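March, after lunch

Finally got back to the label adhesive tests for the Hullham job. The Wellico paper stock is still driving me a little nuts. Batch 13 peeled clean off the test bottles in warm soapy water, no residue at all, and then batch 14 (same stock, same glue, same roller!) left a gummy film I had to scrape with my thumbnail. I soaked both for two hours, so it can't be the timing.

My best guess is the drying rack. Batch 14 sat on the lower shelf by the radiator, and I think the glue cured harder there. I'm moving everything to the top shelf for the next round. 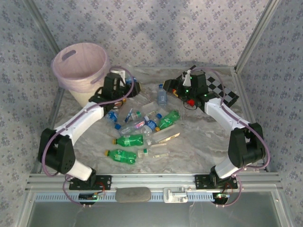 The Mowat glue is a different story. It grabs fast and smells awful — open the window before you take the lid off — but it held through 2 nights in the fridge without one lifted corner. Pricey, though. The quote for a full drum came to $1,839, and I nearly choked on my coffee.

Still to do: cut more strips, wash the roller properly, ask Platel if they'll sell us a smaller can. Also, whoever has the good scissors, please put them back in my drawer.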